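**Dravotbridge repair library finds a bigger home**

2024-03-14

If you have ever stood in the rain outside the old library annexe on Plonden Street, holding a toaster and waiting for the door to open, you'll be pleased to hear that the Dravotbridge Repair Library is moving. After seven years in a room that was never meant for more than a photocopier and a couple of filing cabinets, the group has signed a lease on the former Vendeo shoe shop, two doors up from the bakery, and hopes to be in there by June.

Brenda Cisternas, who began the whole thing with a borrowed sewing machine and a tin of odd buttons, told us she had walked past the empty shop for the better part of a year before she worked up the nerve to ring the agent.
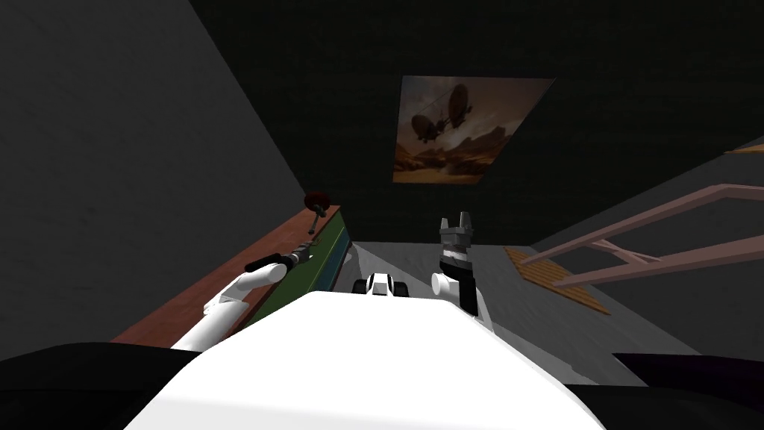

"I thought they'd laugh at me," she said, "but the fellow had an old radio he wanted looked at, so we got along very well." The new place has a proper front counter, a back room with good light for the sewers, and (this got a cheer at last week's meeting) its own toilet.

Members mended 261 items last year, lamps and kettles mostly, along with a good many winter coats and one much-loved accordion that took the better part of autumn. There is a waiting list of 36 households at the moment, and Brenda is hopeful the extra benches will bring that down before the cold weather sets in again.

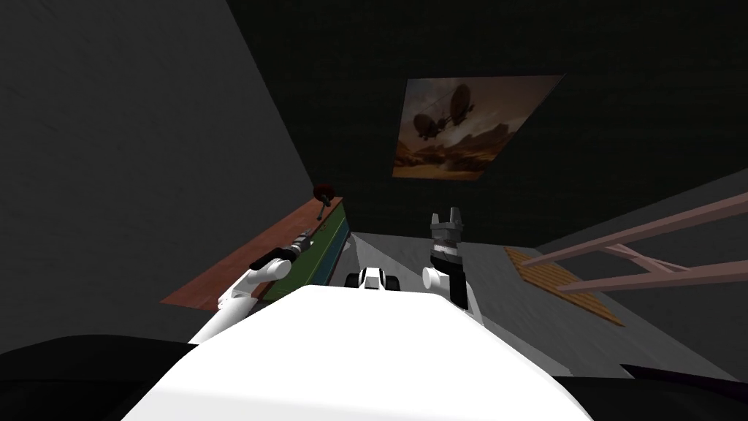 *A slender grey-and-black tool held across a wooden-topped cabinet.*

The rent is higher than the annexe, of course, and the group has been fundraising since spring with soup nights and a sale of restored chairs. Constanza Valdebenito, who looks after the soup, says 153 neighbours have now signed up as paying friends of the library, a good deal more than she dared hope for when the first pot went on. Her lentil recipe has been asked for so many times that she is having it printed on a tea towel.

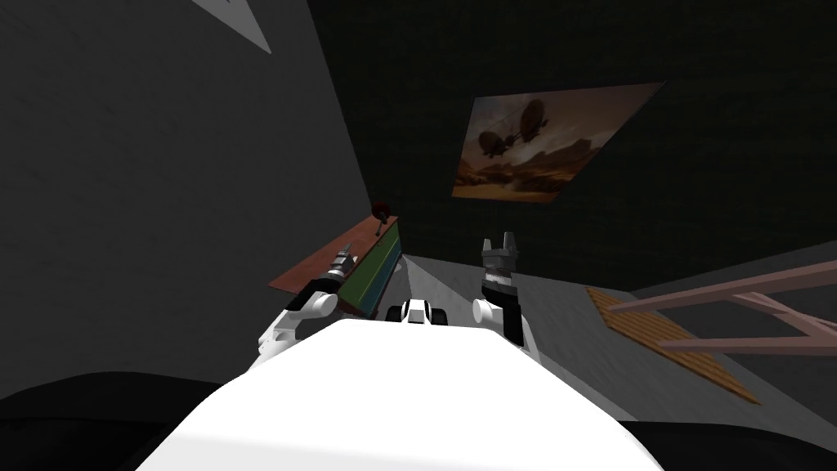 Regulars need not worry about the Twal Road drop-off box, which will stay where it is and be emptied on the same days as before. Small electrical items can still be left there with a name and phone number taped to them, though Brenda asks that people please take the crumbs out first.

Anyone with a spare workbench, sturdy shelving or a free weekend for painting is welcome to call in at the annexe during opening hours. The kettle will be on, and it has been mended twice.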